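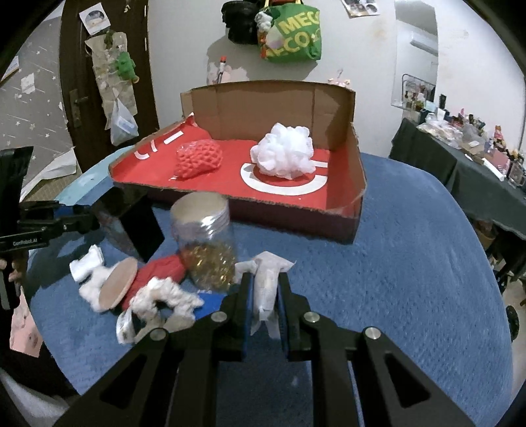

Furnace filters are having their annual moment of neglect, and Hirnero Heating & Air would like a word. A one-inch filter wants changing every 2 months once the heat is running, more often if you own a dog or a teenager. People store spares in strange places, usually on the guest bed under a blue spread, next to a screw-top jar of golden capsule-like beads, where they get crushed by the first suitcase. Store them flat, in a closet, with the size written on the wrapper.

We made 37 no-heat calls last September, and a good share ended with us holding up a gray rectangle and saying nothing. The Živković blower motor is a patient machine, but it can't pull air through felt.

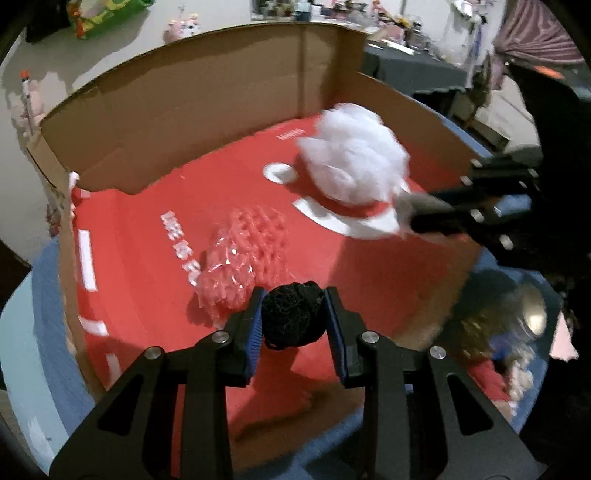

Open carton with a red mat in the bottom.

Tune-up slots at the Prastis and Britisetti offices open at 8 a.m. Plan members get their first filter free, and we have 2,000 in the warehouse, so please don't be shy. Odd sizes take longer. Measure before you call.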